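Notes for the talk, Karthikeyan Amin
Gitley meetup, April 16, 2018

Slide 1. Say hello. Thank Tomos Vaughan for the room. Phones off.

Slide 2. What the talk covers: small plastic boxes with a moving part inside, and how to open one up without cracking it. Mention that I broke 4 before I learned to slow down.

Slide 3. Work surface. Use a plain table with nothing else on it. Pale wood is good, small screws show up well against it. Put the box to one side so there is space to lay parts down.

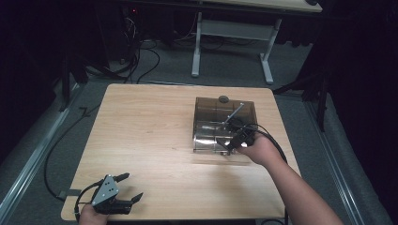 Slide 4. Tinted plastic. It scratches easily and the marks show under a lamp. Hold it near a corner, where the walls are stiffer. Don't lean on a curved panel. If there is a rod, find out which way it travels before pulling on it. Pause here, people usually ask about glue.

Slide 5. Knobs. Try turning first, then lifting. Keep every knob with its own box. Show the tray from Solby and pass it along the front row.

Slide 6. Putting it back. Reverse order. Check the rod moves before closing the lid.

Questions, 65 minutes in at the latest. Tomos has the spare parts list.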